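The old shoe rack went in July. It was a plastic thing that clipped together, and every time somebody pulled a boot off the bottom the whole lot leaned over to one side. I put up with it for longer than I should have. After it went we had a row of shoes along the skirting board, which was fine in summer and hopeless once the rain started.

So I bought a new one. I looked at two. The first was a Hultstead with a seat on top, which I liked, but it was 117 pounds and too deep for the space. The second was the Belell, three shelves, wood on a black metal frame, 54 pounds with delivery. I went for the Belell. Mohammed-Awal Mahama had the same one in his flat and said it was all right as long as you did the bolts up again after a week.

It came in a flat box with the corners knocked in, but nothing inside was damaged. The shelves are a light oak colour. The instructions are one sheet, drawings only, and step 7 shows the crossbar the wrong way round, or at least it did not match the holes on mine. I had the whole frame together before I noticed and had to take one side off again. If you buy one, lay all the metal parts on the floor first and match the holes by eye before you tighten anything.

I left everything finger tight until all three shelves were in, then went round with the key. The key that comes with it is very short and hurts your hand. I used one left over from a Komell desk, same size, longer handle.

It stands against the white wall, by the striped carpet. I had thought about putting it nearer the door but the door opens inwards and would have caught it. The wall spot also means it is close to the sockets, so the cables run along the floor on that side. I have a bag of cable ties somewhere and will get to that.

Then the shoes. I started with the slides, as they are what gets used indoors. I decided on pale pink at the bottom, white in the middle, and nothing on the top for now.
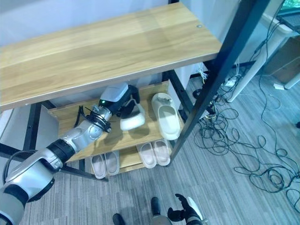

*One white slide on the middle shelf, both pink pairs underneath. Top shelf still bare.*

The slides are all the same kind, so they line up well. Toes facing out is how I prefer it. I know some people put them heels out so you can grab them, but toes out looks tidier and you can see at a glance if one of a pair has wandered off. They are light enough that they get kicked along the shelf, so I expect to be straightening them fairly often.

The bottom shelf takes the two pink pairs with space to spare. Trainers would go in there too. Boots would not, at least not standing up, and that is my one real complaint about the rack. The gaps between the shelves are fixed. The Hultstead had one shelf you could move, and if you own a lot of boots I would think about paying the extra. Ours are going to live on a tray by the back door.

The top shelf I am less sure about. It is one wide board with nothing above it, so it would be easy to use it as a table, and I know how that ends. Post, keys, gloves, a bag of something that needs taking back to the shop. I have a Valentini dish that would do for keys and I may allow that and leave it there. There is a screw head showing near one corner of the board which bothers me slightly. You can get small stick-on covers for them in a wood colour but the match is never very good.

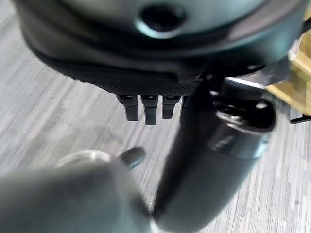 *A closer one, mostly dark and partly out of focus.*

A few notes for anyone thinking of getting one:

- The metal marks easily. I caught one upright with the key and it has left a small scratch.
- Wipe the shelves before you load them. Mine had fine sawdust along the back edges.
- Carpet makes it rock a bit until it settles. Mine took two days.
- Check the bolts again after a week, as Mohammed-Awal said. Two of mine had worked loose.

I have not fixed it to the wall. The box had a strap and a plug for it, but the rack is low and does not tip when I lean on it. With small children in the house I would use the strap.

The cabinet on the other side of the room is next. It is brown and does not go with anything now – and the drawer sticks – but I want to get the cables sorted before I start moving more furniture.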